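Reading a Lease Before You Sign It
Handout 2 – Renting for Grown-Ups, evening section
Posted in May by the course instructor

Last time we covered deposits, and several of you discovered that you had paid one. Tonight is the lease itself, a document written by one side and signed by both.

Start at the back. The front page has the rent and the address, and you already know those. The back pages have the addenda, where landlords put the things they thought of later, usually after a tenant did something interesting. In the sample lease from Kindari Apartments, the pet rules, the parking rules and the early exit fee all live in Addendum C, behind a page about mold.

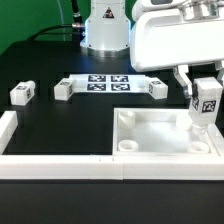 Next, find every place that says "reasonable." Reasonable notice, reasonable wear, reasonable hours. Circle them all. Then look for a number nearby. The Kindari lease promises 24 hours' notice before anyone comes in, except in an emergency, and leaves "emergency" to your imagination. Ask for a definition in writing. You may not get one, but the answer you do get will tell you something about the next year of your life.

Late fees. Ours reads "up to $100 per occurrence." Is a late payment one occurrence, or is each day its own occurrence? The lease doesn't say. I have read it more often than I have read any novel, and it still doesn't say. Write the question in the margin and get it answered before you sign. 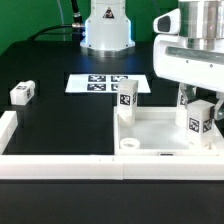 Renewal is where people get hurt. Clause 93 (yes, there are that many) says the lease renews for a full year unless the tenant gives notice in writing. A phone call isn't writing. Telling the guy at the front desk isn't writing, even if he nods. Send a letter or an email, keep a copy, and put the deadline on your calendar the day you move in – you'll be in a good mood then and more likely to do it.

For next time:
Read the Brullitthorpe lease, pages 2 through the end. Mark anything you'd ask to have changed, and write the new wording yourself. "Make this nicer" is not wording.
Bring your own lease if you have one. Black out the rent if you're shy.

These notes are for class discussion and won't replace a lawyer, who will charge you more and make fewer jokes.

3 comments | 2 shares
Questions? Use the contact form on the course page.
Back to top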